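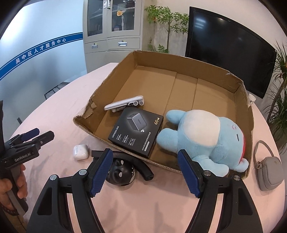
A reader from Wivorstead wants to know why a robot can't just be told to pick up a toy. You could tell it. You could also tell a goldfish, with much the same result.

Home | Animals | Machines | Space | Ask Us

The trouble is the word "pick." You learned it as a baby, by dropping spoons until the grown-ups got tired. A robot never had a spoon phase, so people have to give it one. They do this by gathering examples, which is a grand name for doing a small job over and over while a camera watches.

Some of that work is done with grippers you hold in your hand. A person squeezes, and two fingers with soft-looking pads close on something. The camera on the gripper sees what a robot's hand would see. One try, from reaching out to letting go, is called an episode. It is less exciting than the ones on TV.

Things get mixed up on purpose. A big blue plush toy is squashy. A flat package is not. An earbud case is small and slippery, and would love to be under the couch. If the learning system only ever met plush toys, it would treat the whole world like a plush toy, and your eggs would be in trouble.

How many episodes does it take? The Gevine project asked for 300 of one job: lift a toy out of a box. After checking, 92 were thrown away. In some the toy was dropped. In others the person's sleeve got in front of the camera and stayed there, having a lovely time. The other jobs went better, and the full collection ended up at 3112 episodes.

Then a computer program named Enis went through them all, looking for patterns in how the hand moved and what the camera saw just before. It can practice all night and never asks for a snack.

Can Enis pick up a toy now? Mostly. Socks are next month.

We use cookies to remember your settings. Sadly, they are not the eating kind. Accept | Manage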